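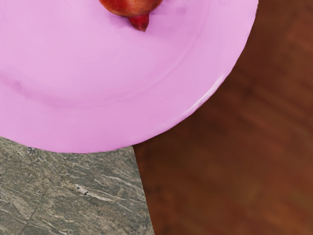
Can our town council vote on something that wasn't on the agenda?

tasport_renter
I went to my first Zilumcombe council meeting in December and they added a 60 day parking change at the very end, then passed it 4 to 1. It wasn't on the posted agenda at all! Is that even allowed? I'd have spoken up if I'd known.

Chae2714
Depends on your state. Where I live they can add an item, but only if it's a real emergency and they say so out loud for the minutes. Ask the clerk for the minutes and the posted agenda – both should be public. Then email your council member and ask which rule they used. I did this over a sidewalk fee and they put it back on the next agenda so people could talk.

pultine12
they do it here all the time, good luck

tasport_renter
Thanks Chae, I emailed the clerk this morning. Didn't know I could just ask for that stuff.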